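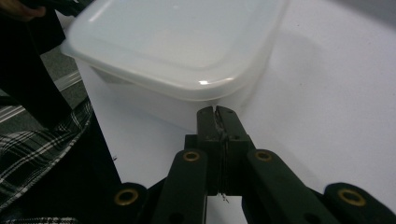
Ticket title is "lid pops up at one corner, Groson square container, 2 liter." I'm opening it with Sturkeo support because I bought the whole set through your site, and I've now spent more evenings on this than I'd like to admit. The lid is the milky see-through kind with rounded corners, a raised panel on top and a shallow rim running along it, and it has an overhanging lip that's supposed to grab the body all the way down. Three corners grab. The fourth one (back right if the logo side faces me) sits down when I press it and then lifts again a minute later with a little tick. I keep rice and dry beans in these, so a gap is a real problem for me - we had moths last August and I am not going through that again!

What I've tried so far, in order, so you don't send me back to the beginning:

Washed lid and body by hand, dried both, left them open overnight. No change.

Swapped lids with another container from the same set. The other lid closes fine on this body. This lid also lifts on the other body, same corner. So it's the lid, I'm pretty sure.

Soaked the lid in hot tap water and pressed it onto the body while it was still warm, with a bag of flour on top. Held great until the next morning, then tick.

Ran my finger under the lip looking for a burr or a bit of leftover plastic. Nothing I could feel, but my fingertips are not exactly precision instruments.

I'll admit the lid has been through the dishwasher, top rack, on the 90 minute cycle. The leaflet says top rack is okay. It doesn't say anything about the drying part, and my dishwasher (a Bravix, getting old) dries like it's angry at me.

Status when I sent this: open.

Update, Tuesday

Got your first answer, thanks for being quick. You asked whether the containers are stored with weight on the lids. Sort of? The shelf unit is a Workneh and the shelves are close together, so I'd been stacking them two high with the beans on top. I've stopped doing that. I've pulled everything off and I'm moving the containers into wire baskets, one layer only, so nothing leans on anything. The basket I'm trying first is a white mesh one with a flat panel in the bottom, and I like it a lot already because I can see what's in it from the side without lifting things out. I was a bit worried a container would tip on bare wires, but the flat bottom takes care of that.

Still lifting at the corner, though. One layer, no weight, two days.
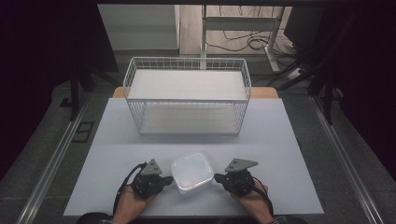

Olga Painemal wrote back that evening that a lid which follows the fault from one body to another has usually warped in a drying cycle, and that the flour bag trick only works if the lid cools all the way down while it's clamped. She asked me to try it once more with the lid left on for a full night, and to lay it upside down on a flat counter afterward and see if it rocked.

So I did both. It rocks! Not much, but if I tap the bad corner it clacks against the counter, and the good lid doesn't do that at all. I felt a bit silly for not checking that on day one. The overnight clamp got me nearly a whole day before it lifted, so better, but I wouldn't trust it with rice.

Olga has put a replacement lid on the order, lid only, and said I can keep the old one. It'll go on the container with the clothespins in it, where a gap doesn't matter. New ones get washed in the sink from here on.

Please leave the ticket open until the new lid shows up and I've had it closed for a couple of days. Ship to the same address, name on the door is Hawi Degefa, the buzzer sticks so press it hard.

Status: waiting on part.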